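Gandbridge Lost Property Desk: FAQ

Where are you?
Ground floor of the Busari building, side door, not the main one. Ring the bell. Open till 4 most days, closed Sunday.

How long do you keep stuff?
100 days from when it gets logged. Food goes same day. Wet umbrellas, we try.

Is there a fee?
$2 per item, cash or card. Kids' things free. Nothing to pay if we don't find it.

I left something on the 136 bus. Do you have it?
Maybe. Drivers hand in at the end of the shift, so call the next morning. If you changed at Daltavetti try their desk first, they don't always send things over.

What do I need to bring?
Photo ID and a decent description. "Black phone" is no use, we have a drawer of them.
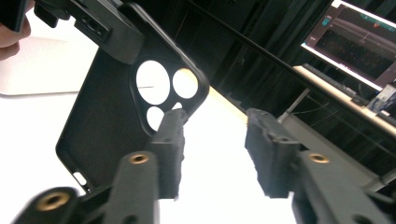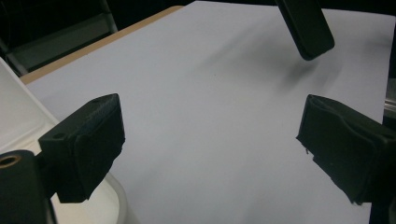 Describing it properly is most of the job. Color, size, where the marks are, what was in the pockets. People forget accessories, so if it's a phone cover tell us how the back looks. A matte black one with round camera cutouts and a raised rim gets us a lot closer than "plain case." For bags, tell us the lining. For keys, how many and wich fob.

Can someone else pick up for me?
Yes, with a signed note and a copy of your ID. No note, no pickup. Please don't argue with whoever is on the desk.

Can you mail it?
Small items only, you pay postage. No glasses, no medication. We use Hubáček couriers, allow a few days.

What happens to unclaimed items?
Coats and bags go to the June sale. Phones get wiped and recycled. Documents are shreded.

I found something, what now?
Bring it in or give it to any driver. Write down the stop and the time if you can.

Who do I complain to?
Malsha Fakir, desk manager. Put it in writing please.

Contact | © Gandbridge Lost Property | Back to top
This site uses cookies. Accept / Settings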